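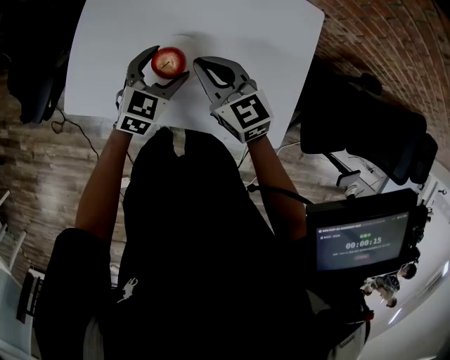
How often should fruit held in the Skolarside cool cabinet be checked?
Every 2 days, and on each occasion the door has been left open.

Section 4: Loading and Setting the Cabinet

1. Place the cabinet on a level floor, clear of direct sunlight. Connect it to its own power point.

2. Turn the dial to Fruit and allow the cabinet to run empty overnight before loading.

3. Sort the fruit. Bruised, split or soft pieces are to be set aside for immediate use.

4. Do not wash fruit before storage. Brush off soil with a dry cloth.

5. Arrange apples in a single layer, stems upward, on the slatted trays. Pears may share a tray with apples of similar ripeness.

Note: Apples give off ethylene. Leafy greens, carrots and kiwifruit should be kept in the lower drawer with its vent closed.

6. Slide each tray home until the catch engages. Trays for models Araya and Ravlow are not interchangeable.

7. Set the humidity slide to High. If moisture collects on the inside of the door, move the slide back one mark.

CAUTION: Switch off at the wall and unplug before cleaning. Do not use bleach or abrasive pads on the tray coating.

CAUTION: The maximum load for any one tray is 2000 g. Overloading may distort the runners.

Replacement door seals may be ordered from Narthorpe Parts under item 1028.

Comments

Granny Smiths from the autumn pick kept well on High. The Pink Ladies went floury much sooner.

Is the seal the same colour as the old one? Mine has gone yellow.

Step 6 should mention that the catch is stiff when new. Push from the centre of the tray.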